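J'ai passé tout un dimanche avec le scanner radio Nondstead, celui que Birgit Gerlach emporte sur ses faits divers depuis le mois d'octobre, et je comprends mieux pourquoi elle y tient tant ! Il garde 200 fréquences en mémoire, l'écran reste lisible la nuit, et le son - un peu nasillard, certes - ne fatigue pas.
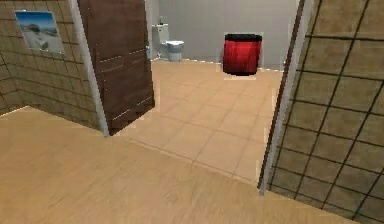

Parquet clair et mur carrelé, vers la porte ouverte.

Un regret tout de même : le manuel, 50 pages bien serrées, où j'ai cherché longtemps le réglage du silencieux (il est à la fin, dans les annexes). Mon vieux Urwood était plus simple, mais je ne reviendrais pas en arrière.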